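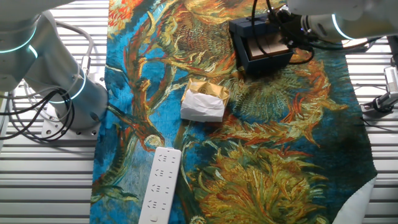
Page last changed: 24 August 2021

Cheap prints and the people who sneer at them

My aunt had sunflowers on her kitchen wall, her tea towels and the tray she carried toast in on. None of it came from a gallery. I grew up thinking Van Gogh was a man who designed things for kitchens, and I don't think that did me any harm.

In April the gift shop at the Sotomayor gallery stopped selling anything with a painting on it. No mugs, no mats, no scarves. Edgardo Javier, who runs the place, wrote in the members' letter that putting a picture on cloth "wears it out before anyone has looked at it". I have heard the same from other people who care a great deal about art, and I think they are wrong.

A painting is not used up by being copied. The colours on a printed cloth are often off, and the thick paint goes flat. Anyone can see that. But a person who has eaten breakfast over those dying orange heads for years knows the shapes well, and will stand longer in front of the real thing if they ever get the chance. I did. I was in the room for 800 seconds by my watch, which is longer than I gave anything else that day.

There is also the question of money. Florêncio Bastos keeps a stall at Bilgate market and sells printed table mats at 9 pounds each, or 2 for less if you ask nicely. His customers want some colour in the house. A good framed print from Pritness costs many times that, and the glass needs cleaning.

I will grant one point. Some of these things are badly made, and a cloth that fades after a few washes is poor value whatever is printed on it. Shops should say how a thing is made and where. Sotomayor could have found a better supplier and kept the shelf full.

My aunt's tray is in my kitchen now. The corner has gone and the yellow is closer to brown, and I still use it for toast.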